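Visit to the Pesska gripper bench, Landov
By J. Magagula, 3/14/26

Plitova's Landov site lets visitors try its hand-held grippers on clothing. I used a pair with blue ribbed pads for 28 folds, mostly heavy denim.
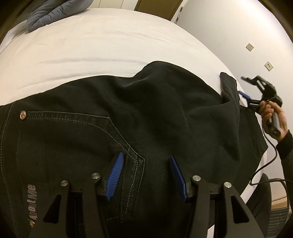
Grip held on single layers. Over thick seams the jaws needed a second squeeze. The older smooth pads, tested in December, slipped on 41 folds. Cable drag on the right wrist remains a nuisance.

Recent reports
Landov open day: arm controllers
Wrist cameras compared
Two parallel jaws on towels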